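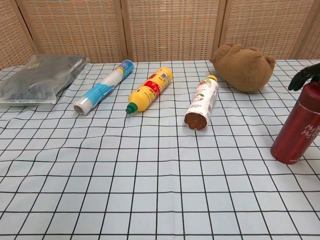
The Hinport Road Cupboard, Emptied
Posted 1/7/26 by Silvana Figueiredo

I have rented the same apartment on Hinport Road for 14 years, and for all of them there has been a cupboard beside the stove that I opened with one hand and closed with a hip. This winter the hinge gave out. The landlord's office wanted the cupboard empty before they would send anyone, so I emptied it, and the results are going up on this page with notes.

I did it in batches on the table, a few things at a time, because the floor was already taken by the pots. Click through at your own pace. There is no prize at the end.

The tablecloth
White with thin black lines in a grid, like the math notebook I never finished. It went on the table in April for a birthday lunch and I have yet to think of a reason to take it off. The grid is supposed to help you set places evenly. My guests sit where the chair doesn't wobble.

The screen
Tan woven lattice, wood posts. It came from Ekholm Secondhand, where I had gone for a lamp. For a while it stood by the bed, looking mysterious. Then it moved in behind the table, and it has done more for the apartment than anything I ever paid full price for. It does collect dust in every one of those little crossings, and I have made my peace with that.

The yellow bottle
Green nozzle, red label, and a shape that could go on a sandwich or on a sink. I would like to tell you I store those two kinds of thing separately. The new system has a shelf for each, and everything gets its label read before it goes up.

Cling wrap
White and light blue box. Every household has a person who can tear this stuff in a straight line, and in mine that person moved out in college and now lives two time zones away. What I produce is a sort of rope. I keep buying it anyway, and I keep covering bowls with plates.

The gray fuzzy item
Still in its clear bag, dark gray, soft looking. Chiang from upstairs votes cloth. I vote sponge, or some cousin of a sponge. It has a small white label that I'm sure would settle the matter, and I've decided the matter is more fun open. Filed under "cleaning, probably."

The white bottle
Little yellow cap at one end, reddish-brown at the other, and printing in red and green too tiny for anybody over forty. This is the sort of bottle that lives at the back. You move it to get to the thing you want, you move it back, and years go by. It will now live at the front, where I can resent it properly.

On lying down
My sister has already written to ask why the bottles are on their sides. Stand a bottle up on my table and the next person through with a grocery bag takes it out at the knees. On its side it has nowhere to fall.

The shelf paper
No glamour here. What came up off the bottom shelf was 2 layers, the top one mine and the one beneath it from a previous tenant with a fondness for pineapples. I nearly kept the pineapples. The new paper is from Hernthorpe Hardware, plain cream, and I cut it too short on the first try and exactly as short on the second.

The receipt
Found at the very back, folded into a square the size of a stamp. Order number 1607, no store name, total worn off. I have no memory of it and no idea what I bought. It may well have been the gray item.

The hinge
The office says the part has come in and the work order is number 770, and that I should have the cupboard clear on the day. It is clear. It has been clear for long enough that I've started putting my mail in it.

More to come when the drawer under the oven gets its turn. If you recognize anything here as yours, especially the second rolling pin, come and get it. Side door, second bell, and push hard because that one sticks too.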